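Ticket 2235: Product photos upload but do not show in the shop listing
Opened by: Inês Morais
Shop: Brandão Toys, Ritcombe
Status: Solved
Priority: Normal

Inês Morais wrote:

Good morning. I have a problem with the Botura shop panel after the update of 31 December 2022. When I add a new product, the photo goes up to the end and I see the green tick. But when I open the listing as a customer, there is only a grey square with the name of the product under it. The old products are fine. I have 22 new products from the play kitchen range waiting and I cannot publish them like this.

I have already tried the following: another browser, another computer, emptying the browser memory, and saving the photo again with a shorter name. None of these changed the result.
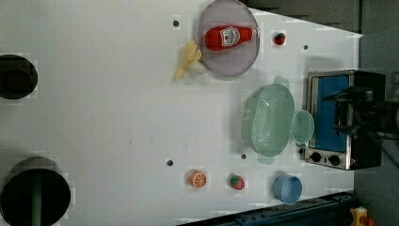
Photo: Inês Morais / Brandão Toys

The title of the test product is "Play food, ketchup and fruit". I wrote it without accents on purpose, because in July I had a different problem with the accent in Brandão. Please tell me if you need access to my panel.

Zineb Bensaid (Botura support) wrote:

Hello Inês, thank you for the clear report. Could you please look in Settings, then Media, and tell me what is written in the field "Thumbnail quality"? Please also tell me if you use the Takik theme.

Inês Morais wrote:

Yes, I use Takik. The field is empty. I am sure that before it was 70, as I have it in my notes.

Zineb Bensaid (Botura support) wrote:

Then we have found the cause. The update cleared this field in shops with the Takik theme, and with an empty value the small pictures are not made. Please write 70 again, save, and press "Rebuild thumbnails". It will take up to 35 minutes. Do not close the panel during this time.

Inês Morais wrote:

I did it. The first time it stopped with the message "Job timed out", so I started it again and it finished. Now all the new products have their photo, also on the telephone. One small thing remains: the order of the photos is changed in two products, but I can correct this by hand. You may close the ticket. Thank you for your patience.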